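Sernotari Disassembly Cell – Progress Report to Cilel
Reporting period: up to the end of April
Prepared by: Saskia Fairweather, technical lead
Reviewed by: Ewan Costigan, safety and procedures

1. Scope of this report

This report covers the second stage of the work funded by Cilel on safe working rules for robot-assisted disassembly of discarded office computers. The first stage dealt with site preparation and the purchase of equipment and is not repeated here. The second stage has three outputs: a written code of practice for the cell, a record of trial runs carried out under that code, and a list of points on which the existing robot safety standards leave the user to decide.

The code of practice stands at draft 7. Cilel has already seen draft 5. The changes since then are set out in section 3.

2. Summary of position

The code is complete apart from the section on shared reach, where the wording has been agreed but the supporting measurements have not all been taken. Trial runs to date total 772. The spending position is within the agreed budget and is reported separately in the quarterly return.

Two matters need a decision from Cilel and are listed in section 8.

3. Changes to the code of practice since draft 5

3.1 Terms. "Operator" now means any person who may put a hand inside the marked work area during a run, whether or not they are controlling the arm. Draft 5 used the word for the controlling person only, and this caused two misreadings in the trial records. The controlling person is now called the "run lead".

3.2 State of the machine before work starts. Every computer must be disconnected from the mains, and held for a fixed time, before the side panel comes off. The power supply unit is treated as a sealed item throughout. It may be unplugged from the board and lifted out whole, but it may not be opened in the cell by a person or by the arm. Draft 5 said this only in an annex. It is now in the main text, at clause 4.2.

3.3 Orientation. Tower cases are worked lying on their side with the open face upwards. Upright working was permitted in draft 5 and has been withdrawn. In upright working the case could tip when the arm pulled sideways on a cable, and the clamp needed to prevent this blocked access to the drive cage.

3.4 Cables. The code now requires cables to be released at the connector and never pulled by the run of the wire. For the arm this means an approach from directly above the connector wherever the case allows it. Where a cable lies across the part to be reached, it must be moved aside as a separate step with its own entry in the run record. The code gives no general permission to push through a bundle.

3.5 Plastic carriers and brackets. Drive carriers are to be handled at the part designed to be held, if there is one. If a carrier does not release at the permitted force, the arm must stop and withdraw before any person tries it by hand.

3.6 Hands in the area. This clause has been rewritten in full and is covered in section 5.

4. Trial runs

Runs are grouped by task. The main groups are cable release, removal of memory, removal of drive carriers, and removal of the power supply as a unit. A fifth group, opening and closing the processor socket, was added at the request of Ó Néill, who receive the boards after us and want sockets left in a known state. That group is still small and no findings are offered from it yet.

The run record is kept in Lunix and is filled in by the run lead at the end of each run. It holds the task, the case type, the grip used, the force limit set, the result, and any stop. Stops are divided into planned, protective and manual. Draft 5 did not separate protective from manual stops, and the earlier records have been gone through again so that the whole set uses the same division.

Of the 772 runs, 30 ended in a protective stop. Most of these were in cable release and came from contact between the outside of a finger and the case rail or the drive cage, on the way in. The grip itself was seldom the cause. The fingers need clearance on both sides when open, and the planned path had been checked against the closed width. The path check now uses the open width for the whole of the approach. Protective stops in cable release have been less frequent since this was changed, though the number of runs under the new check is too low to put a rate on it.

Manual stops were fewer. Each has been reviewed by Ewan Costigan, and none involved contact between the arm and a person.

5. Shared reach

The cell is not fenced. This was agreed in the original proposal, as fixed guarding would prevent the close working between person and arm that the project is meant to study. The published standards allow this form of working subject to a risk assessment, but they say little about small, repeated entries of the hand at the edge of the work area, and these make up most of the entries we see.

Draft 7 therefore divides the area into an inner and an outer zone. The inner zone is the open case and the space above it to the height of the wrist at its parked position. The outer zone is the rest of the work surface.

In the inner zone, no hand may enter unless the arm is stopped and the run lead has said so aloud. A stop shown on a display is not sufficient by itself.

In the outer zone, a hand may be present while the arm is live, provided that the arm is in its reduced speed setting and the hand is doing a task named in the run plan. Controls such as a mouse or keyboard may be used in the outer zone. Whether they should be allowed to stand loose there, or be fixed in one position, is not settled. The argument for fixing them is that a loose control can drift towards the case during a long session. The argument against is that a fixed control favours one hand and makes the operator lean. We propose to measure both over the next period.

Wristwatches, bracelets and loose cuffs are dealt with at clause 6.4. They must be removed before entry to the inner zone. In the outer zone, draft 7 permits a close-fitting watch. Ewan Costigan would prefer a single rule for both zones, on the grounds that people do not reliably take a watch off halfway through a run. The trial team's view is that the single rule would be ignored for short tasks and so weaken the rest of the clause. Both views are recorded in the annex to the draft, and this is one of the points on which a decision is sought.

6. Camera at the wrist

The wrist camera is used for alignment and for review after a stop. The code sets the following conditions for its use:

Both fingers must be in view when open, so that clearance can be judged from the recording.
Lighting must be set so that bare metal in the case does not hide the connector being worked on.
Recordings that show a person's face or a readable asset number belonging to the previous owner must be removed from the store within the agreed period.
Labels on parts may be kept in view, as they are needed to identify the unit.

The third condition came out of discussion with Ó Néill and goes further than their own policy. Hands and forearms are not treated as identifying in draft 7. Staff have been asked whether they are content with this and the replies are being collected.

7. Problems and delays

The force limits for plastic parts took longer to set than planned. Carriers and brackets vary a good deal between makers and ages of machine, and a limit that suits one will crack another. The code now gives a starting limit and a procedure for raising it in steps, in place of one fixed figure. This added several weeks to the drafting, and the annex tables had to be laid out again.

The supply of cases has been uneven. For part of the period we received mostly one maker's towers, which made the results neat but narrow. Ó Néill have agreed to send mixed loads from now on.

One set of fingertip pads wore through early and was replaced from stock. The inspection interval has been shortened to match. The old pads have been kept.

8. Decisions requested

8.1 Whether clause 6.4 should apply one rule on watches and jewellery across both zones (see section 5).

8.2 Whether the processor socket group should continue into the next period. It was not in the original plan. It can be carried out within the present budget if the upright-case measurements, now withdrawn, are formally dropped.

9. Next period

Complete the shared reach measurements and close clause 6. Bring the socket runs up to a number that can be reported, subject to 8.2. Issue draft 8 to Cilel and to Ó Néill for comment, with a marked copy showing all changes from draft 7. Begin the short guide for new run leads, which will be drawn from the code and will not add any rule of its own.

Comments on this report should be sent to Saskia Fairweather. Comments on the wording of the code itself should go to Ewan Costigan, with the clause number given.
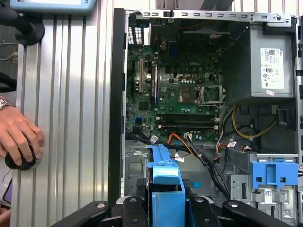 Figure 1. Dell tower on its side with the panel off, seen from the wrist camera – gripper fingers open, processor socket and memory slots empty.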